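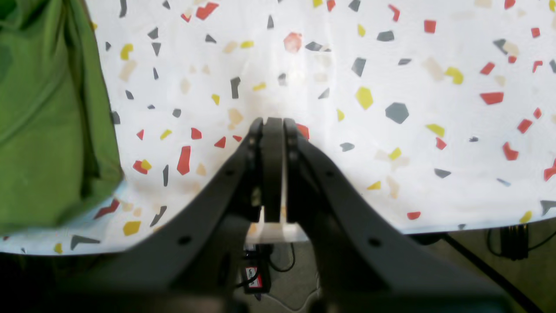
I've been training a two-arm folding policy for Cluditz since April and I've finally got a result I half believe, so please come and poke holes in it. The question was whether I could throw away most of my demonstrations and lose nothing. I had 782 recorded folds, all done by teleop, and a lot of them are rubbish (mine, mostly, late evenings). The wrist views are where it shows. You get the fingers nearly shut over plain speckled tablecloth with the green stuff bunched off to the left, and a policy that learns from enough moments like that will happily pinch at nothing all day. So I scored every demo on one thing, which was how much fabric the wrist camera had in view in the last second before the fingers closed, and kept the best 300.

Same network, same training time, same tablecloth. 48 test folds each. The small set won by four folds, which I know isn't a landslide, but I was expecting it to lose!

The overhead camera I left alone. It's good at telling the policy where the corners are, as with both grippers up at the top edge of the shirt like this, and I didn't want to change two things at once.

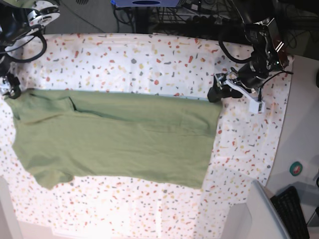

Xiomara Achterberg
Four folds out of 48 is noise, sorry. I'd want different seeds before I got excited. Also, did you pick the cutoff before or after you saw the test numbers? If you tried a few cutoffs and 300 was the one that looked nice, you've tuned on your test set and I'd bin the lot.

Emmett Nguyen-Tran
Bit harsh. Even a draw would be worth having if it means recording fewer than half the demos. We had something similar on the Mistham towels, though nobody wrote it up properly.

Xiomara Achterberg
But he still recorded all 782. He just chose from them afterwards. Those aren't the same saving.

Ansel Crenshaw (original poster)
Fair on the seeds, only one so far. The cutoff I fixed beforehand, cross my heart, and the only reason it's 300 is that I'd told Rosalind I could train on that many overnight. And yes, the recording time is spent either way. What I'm hoping is that the score can run live, so whoever's driving hears a beep and redoes the approach there and then.

My bigger worry is the score itself. It's very crude. 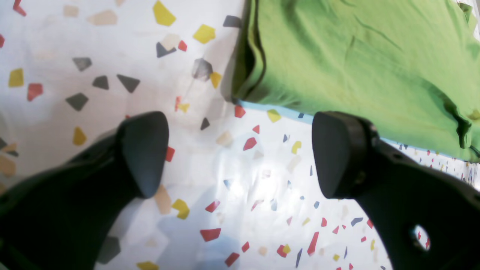
It only counts green pixels, so it has no idea whether the fingers are lined up with an edge or just near a lot of shirt. A fat wrinkle scores as well as a proper hem. I did try weighting for edges, using the light-blue strip under the green, and it got muddled wherever the cloth bunched up, so I took it out again. If anyone has a neater idea I'm all ears.

Bernadette Schumacher
Could you use the tension instead? If both grippers have hold of an end and the band between them goes straight, that tells you far more about the grasp than whatever was in view a second earlier. Label backwards from there. We did it on Luseo with nothing fancier than a line fit on the overhead view.

Ansel Crenshaw (original poster)
Ooh, I like that. The pull is dead easy to find from overhead as well, a long green band with a gripper on each end. It wouldn't give me the live beep, but it'd be a much better way of sorting what I've already got. 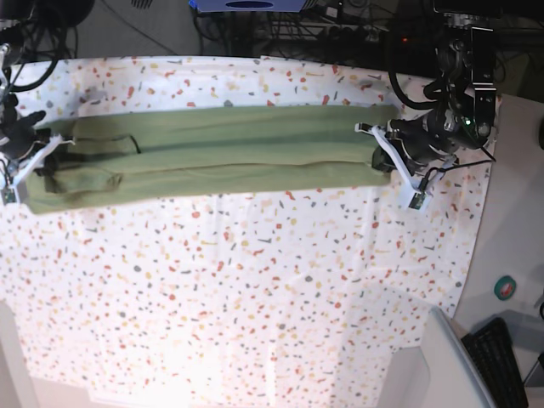

What I'm going to run next
More seeds first, for Xiomara. Then a random 300 out of the same 782, which I really should have done at the start. Then Bernadette's line fit as the score, keeping the same number of demos.

Emmett Nguyen-Tran
The random 300 is the one I want to see. If it does just as well, your score isn't doing anything and the task simply doesn't need that much data. I'd put money on it.

Xiomara Achterberg
I'd put money the other way, oddly. I think the bad approaches do hurt. I just don't think he's shown it yet.

Ansel Crenshaw (original poster)
Random 300 is training now. I'll post the numbers in here, whichever of you they annoy.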